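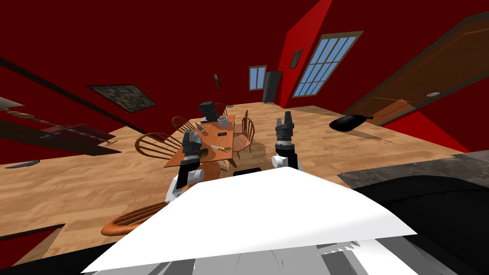
Somebody from Imano asked, before I'd even got my coat off, why we were spending money on a pretend dining room when we haven't bought a real arm yet. Fair question, and the same one I had back in February!

So, the news. Godwood has agreed its equipment plan for the coming year, and the arms are going to wait. The first lot of money goes on computers and simulator time, 714 hours of it, booked through Niskanen (they gave us the better price on evenings, so expect me to be grumpy in the mornings). We'll use it to try out two-armed table clearing with cups, knives and the usual kitchen clutter, and only then decide what to order.

I did argue for buying straight away, I'll admit. Then I sat down with the quotes and saw how much of the price was in the grippers and the spares - far more than I'd put in my first budget, which I've since quietly deleted. 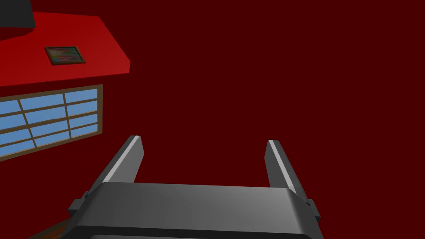 Grippers are the bit I'd like to get right, then, and we've got two types on the shortlist. Gonemus can lend us one of each for a fortnight once the simulated runs are done, and we've asked them to hold their prices until we've made up our minds. They've said yes to the loan and maybe to the prices.

We also had to find room for the boring stuff. Safety fencing is in, a proper bench is in, and the second charging point has been pushed back a year, sorry to everyone who asked for it. Orders for the computers go out this month. If you want evening simulator slots, put your name on the sheet by the kettle.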